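Curkeck Parents Board > Childcare and Preschool > Music and movement at Haruna, is it worth switching days?

hawi_asfaw
We just got a spot at Haruna Children's Center for our daughter (2, turning 3 in November) and I'm over the moon, because we were on that waitlist forever! Now I have to pick her days. The music teacher comes in the mornings at the start of the week and the movement class is toward the end. She could have one or the other, or we pay extra for a third day and get both. Anybody have kids doing these? Do the little ones get anything out of it?

cnieto
Music, music, music. My son came home singing a song about a snail in two languages and drummed on every pot we own for a month. The teacher brings real instruments and lets them handle everything (even the cello, very gently, one kid at a time). I would have paid for the third day if we'd had it in the budget.

IngvildA
I'm going to disagree with Cayetano a little! Music is lovely but at two my daughter mostly sat in a lap and watched. Movement was where she took off. They do weather themes, so one week they're all wind and the next they're puddles, and she slept like a rock on those afternoons.

cnieto
She sat and watched, and then I bet she sang all of it in the car. Watching counts!

IngvildA
Okay, she did sing in the car. Still voting movement.

yetunde.o
Both of mine went through Haruna and they loved both classes, so I'm no help. Ask about the end-of-season show though, it's the sweetest 30 minutes of the year. Mine were traffic lights last time and I still have the costumes.

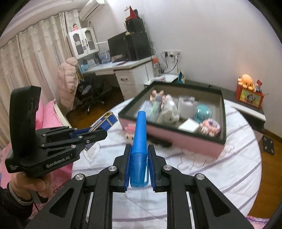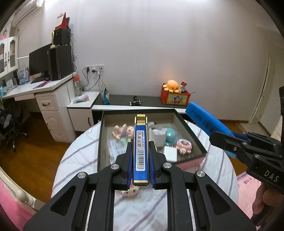
Anyway, on the third day: ask the office whether you can add it for one season only. We did that with my younger one and dropped back to two days in the spring. They were very nice about it, you just have to get the form in early.

hawi_asfaw
Oh, one season only would be perfect! I had no idea that was possible. Does the extra day cost the same as the regular ones?

a_ugwu
Ours came to 303 more a month, lunch included. Check with them, as the rate depends on your age group. I'll be the grump here and say I wouldn't do it for the classes alone. The free play in the yard is the best part of that place and she gets that on any day. My kid's favorite thing in the whole building is a bucket of wooden spoons.

cnieto
Aminu, the spoons are a percussion section!!

a_ugwu
Fine, walked right into that one.

IngvildA
If the cost is a stretch, Allungate library has a free toddler dance hour at 10 in the morning. It fills up quickly, but the leader is wonderful, and they let you stay and dance too. I go home more tired than my daughter does.

yetunde.o
Seconding Allungate! It's louder than Haruna and there's more running in circles than dancing, so a shy kid might need a few visits. My older one hid under my coat the first time and was leading the conga line by the third.

hawi_asfaw
You are all the best. Mine is a hider too, so that's good to hear. I think we'll go with the two days that include music, try the library for dance, and ask about the extra day once she's settled in. Does she need special shoes for the library one?

IngvildA
Nope, bare feet or grippy socks. Bring water, and a spare pair of socks for you!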